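Storneo Recipe Collection: progress report to the Grasuvum Fund
Prepared by Benedita Correia, 11 Jul 2020

This report covers the second stage of the grant, in which we collected household recipes for pickles, syrups and preserves from families with ties to Kurtuluş. The work is on course, with one delay in the printing, explained further down.

Perihan Ersoy and Hülya Avcı carried out the interviews by telephone. Most people cooked by eye and had never written amounts down, so a second call was often needed after the cook had made the dish again with scales to hand. Cups were a particular problem. A coffee cup in one house could hold twice what it held in the next, and several recipes used nothing else. We now ask people to fill the cup with water and weigh it, and the booklet will give grams with the cook's own measure beside them.

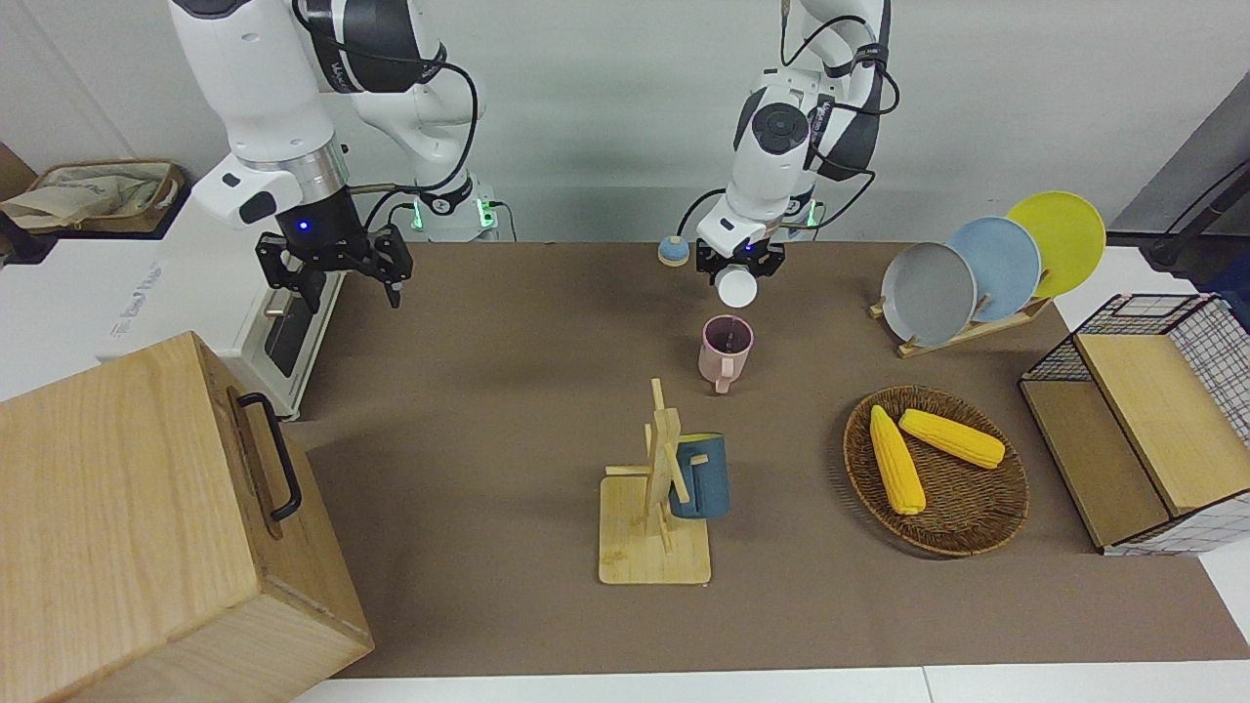
A small white cup among kitchen items

The pickle recipes are complete. The syrups took longer. Sour cherry and rose are both in, but the quince syrup we were promised depends on autumn fruit and will be added to the online version later. Two cooks gave near enough the same method for vine leaves in brine and we have kept both, as they disagree about boiling the water first.
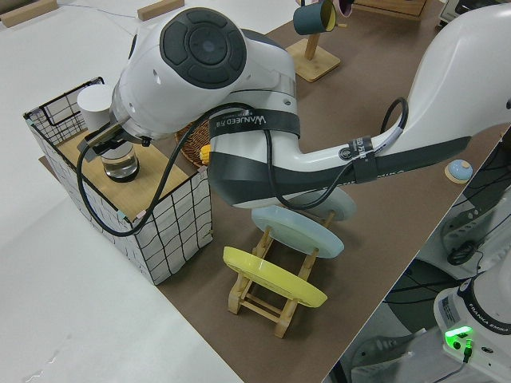
Storage advice was not in the original plan and has been added after requests from the people we interviewed. Melahat Altıntaş has written a page on cleaning, filling and labelling. She prefers clear glass for everything kept at home, as the level can be checked without opening it. A jar with a black lid and only a little liquid left in it, like the one on the wooden top of the black-and-white storage box, can be read at a glance. Her page also says to move small remainders into a smaller jar and to write the date on the side as well as on the lid — lids get swapped.

Spending to the end of June was £1535. The largest items were transcription and translation. Travel money has not been used, and we would like to move it to the print budget. Please let us know whether a letter is enough for this or whether the full change form is required.

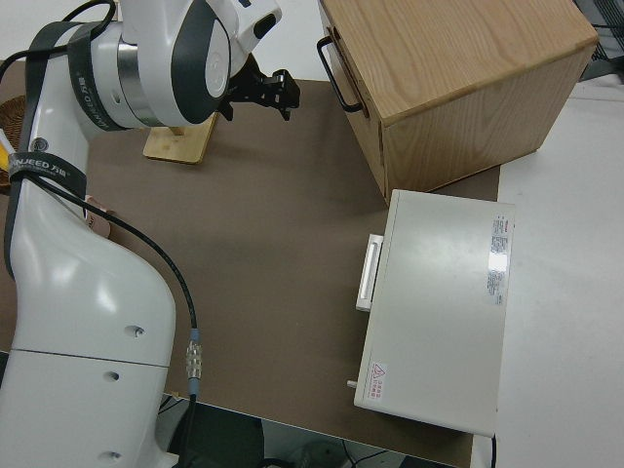 The layout is with Jumidell, who have sent proofs of the first 5 chapters. Corrections were mainly to Turkish letters dropped by their typeface, and a new one has been chosen. This set us back 4 weeks. The print run remains at 400 copies, with a share set aside for the families who took part.

Hacer Akyol is checking the glossary. She has asked that regional names for the same herb be listed separately, and this will add a page or two.

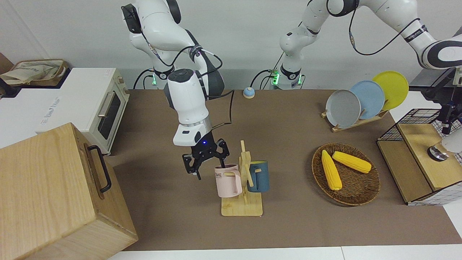 Page 4

Next stage

Final proofs will be read by Perihan and Hacer. Each contributor will be sent their own recipe to approve before printing, by post where they do not use email. The recordings will be copied and lodged with the Storneo library once consent forms are back. A few are still outstanding and Hülya is ringing round.

We will send final accounts with the finished booklet.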